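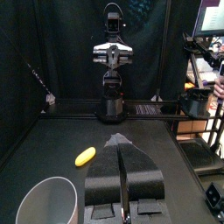
Figure 2. The Costville bench, seen from the wrist of one arm. The second arm stands at the back of the black tabletop.

4.2 What the home build can support

Nisbet reports 900 successful grasps out of 1,000 with printed fingers. We doubt the figure carries over. His count leaves out 131 trials stopped by hand, and he does not say who stopped them or why. Chauvin, working from the same Nestis plans in a shared shop, logged every attempt, and her rate was lower. Until stopped trials are scored as failures, we treat both rates as upper bounds.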